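Hekley tabletop arm kit, first week with it. Thread.

I paid for this one myself. The base kit is $943 and the pusher tool is $299 extra.

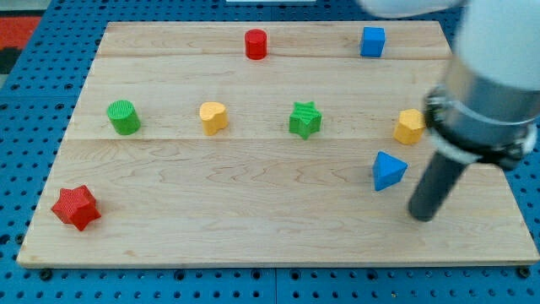 Setup took an evening. The arm ships with its controller, a power brick, a bag of bolts and a printed card that sends you to the Mornex site for the software. The card has the old web address on it. Go to the downloads page and search by serial number.

Mornex is the control app. Runs on Windows and Linux. The Linux build wanted an older Python than I had, so plan for that. Once it was in, the arm connected on the first try.

The main demo is block pushing. You type something like "move the blue cube next to the green star" and the arm slides the piece over with a plain rod. There's no grasping at all with this tool.

Simple shapes go fine. Cubes are easiest. Cylinders standing up will tip if you push too high, so lower the tool height in settings before you start. The default is wrong for small blocks.

Stars are the hard ones. The rod slips into the notch between two points and the piece spins. I got better results after cutting the push speed in half.

Calibration is the weak part. You have to touch the rod to each corner of the work area and save the points by hand. If you bump the table, you do it over. I did it 2 times the first night.

Noise: a low hum at idle, a whine on fast moves. Fine in a room with the door closed.

I asked Litar, the reseller, about spare rods. They answered the next day. Spares are in stock, shipping is slow.

For comparison, the Intarasuk kit I had in October was easier to calibrate, but its app logged me out constantly and I lost work. I'd take the Hekley over it.

My log for the week has over 200 pushes in it. No faults and no overheating warnings. One cable clip came loose and I pressed it back on.

Would I buy the arm again? Yes. The pusher tool at that price, no. It's a rod and a mount.

Trying the two-arm mode next. Will add to this thread when I have something.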